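Notebook, 29th August

Sorting corner again. I finally cleared enough carpet to work on, so the card organizer gets a proper day. Kettle on, radio off, Claltari parts list pushed to the other end of the bench.
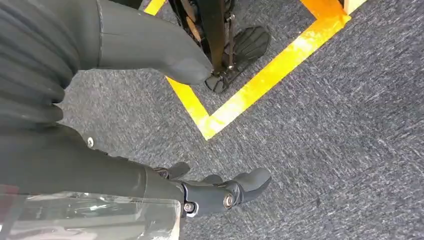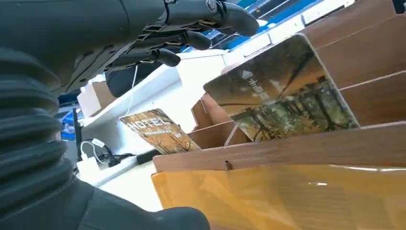
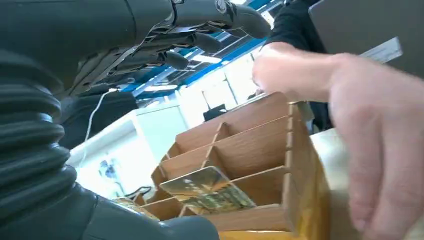 Yellow-orange tape on the carpet (first), wood-grain organizer with a card leaning in it (second and third).

Okay, the organizer. I still like this thing a lot! It's all panels that slot into each other, no glue, and the light wood print makes it look a bit more grown-up than it has any right to. My one complaint is the dividers. If you push one down at one end first it binds, and then you're wiggling the whole grid to get it free (ask me how I know). Start both ends together, go slowly, and it drops in fine.

The card stock is the Bovier batch, order 1465. There should be 200 in the pack and I haven't checked. The rounded corners are great, they don't snag on the notches the way the Kendix ones did — I had to throw out a few of those with chewed edges. The autumn trees one is my favorite so far and I may quietly keep it for my desk.

Things I want to try:

Cards leaning back vs. standing straight up. Leaning is easier to read but it eats space, and I want to know how many cells we lose.
One divider fewer in the front, so big cards don't sit at such a steep angle.
Little labels on the front panel, pencil first please, the marker bled badly last time.

Tape: roll is stock number 3565, the shiny kind. It grabs this carpet better than I expected, though the corners want a good press with your thumb or they start to curl. If you move an outline, pull the old strip up slowly and pick the fuzz off before you reuse it. I bought 100 feet, so no need to be stingy.

Alemayehu want their spare dividers back by the end of August, so if you've got any in a drawer, drop them in the tray by the door. Next up, the label test, and I need to find the good pencil.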